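Baldur Ladefoged
1/ Went out to Caron on Tuesday to try the Pristetti cider everyone keeps forwarding me. I have questions, mostly for whoever wrote the label.

2/ It says "orchard pressed." Which orchard? The woman pouring told me the fruit comes in by truck and the pressing happens in town. Fine by me, plenty of good cider is made that way. Then print that.

3/ The August batch is 467 bottles and they call it rare. They also made 800 of the "reserve." How is the reserve the bigger run?

4/ $22 a bottle. I can get a dry Arkari for a lot less, and it doesn't taste like a caramel apple left in a car.

5/ To be fair, the perry was good. Sharp, a little funky, clean finish. Naturally it's the one they don't ship.

6/ Somebody asked about the "wild yeast" claim. I asked too. I got a long answer about the building and a short one about the yeast. Make of that what you will.

7/ Tasting flight was four pours, small ones. Crackers extra. 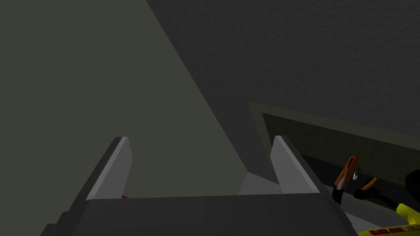 Gray gripper, fingers open. Simulated view.

8/ Next up is Uteo, who say they age theirs in old brandy barrels. I'll believe it when I smell it.

9/ And no, I didn't join the Pristetti club. Member number 533 can be someone else.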